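Trornden Community Rooms - Interim Progress Report, April

1. Status

Work on the refurbishment of the ground floor at Trornden is 4 weeks behind the schedule attached to the grant agreement. Spending remains within the approved budget lines. No change to the total award is requested.

2. Floor and subfloor

The old floor covering was removed and the concrete slab exposed in full. Moisture readings along the north wall were above the limit given by the adhesive supplier, Flullico, and installation was held until the readings came down. This hold accounts for half of the delay. The slab was then ground, primed and leveled.

A longitudinal crack near the east entrance was opened, filled and bridged with mesh. It was not recorded in the pre-purchase survey. The cost was charged to contingency. 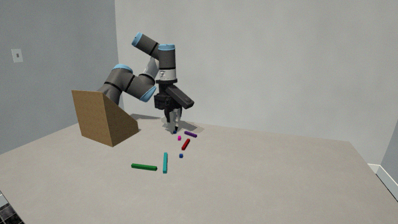

Figure 1. Tabletop with robot arm and colored blocks.

3. Heating and ventilation

The supply ductwork is complete up to the plant closet. The extract side is complete except for the final connection above the kitchen, where the duct route conflicts with a steel beam shown in the wrong position on the original drawings. Gatti has issued a revised route that drops the duct below the beam and keeps the ceiling height within code. The revised drawing has been approved and the fittings are on order.

Two of the existing radiators failed the pressure test and will be replaced. The other units were flushed and put back. Controls wiring has been pulled but not terminated, and commissioning cannot start until the permanent electrical supply is live.

4. Electrical

The new distribution panel is mounted and labeled. The utility connection was requested in the first month of the project, and the utility has since moved its date once. The remaining delay comes from this item. Temporary power is adequate for the trades now on site - it will not run the heating plant under load. 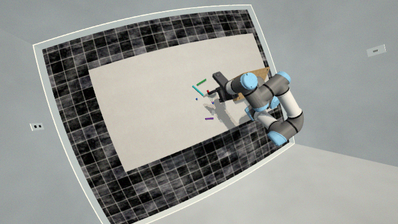

Lighting circuits on the south side have been tested and signed off. Emergency lighting is installed but has not had its duration test, which is set at 90 minutes. Test certificates will be included with the next report.

5. Accessibility

The entrance ramp was poured at the approved slope and the handrails have been fabricated. Door hardware supplied by Kudness arrived with the wrong backset and was returned. Replacement sets have been confirmed. The automatic opener for the main door cannot be fitted before they arrive.

6. Budget

Contingency has been drawn down for the slab repair and the radiator replacement. The balance is enough to cover the revised duct route. Furniture has not been ordered. The approved allowance was based on seating for roughly 200 people, and quotations received so far fall within it.
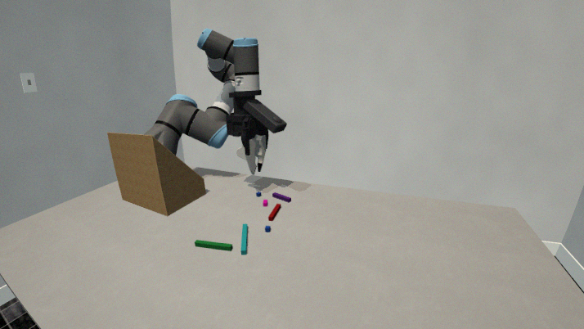

The storage fee for the returned hardware is in dispute with the carrier and is left out of the figures in this report. If it becomes payable, it will be charged to general expenses and not to the grant.

7. Risks

The utility connection date remains the main risk to completion. A further change would push commissioning back by the same period, and the painting of the plant closet would follow. Lead time on the duct fittings is a lesser risk, as ceiling work can proceed in the other rooms.

8. Next period

Complete the extract ductwork and close the kitchen ceiling.
Terminate controls wiring.
Carry out the emergency lighting duration test.
Fit handrails and door hardware.
Place the furniture order once the floor finish is down.

The next payment request will be submitted with the electrical certificates attached.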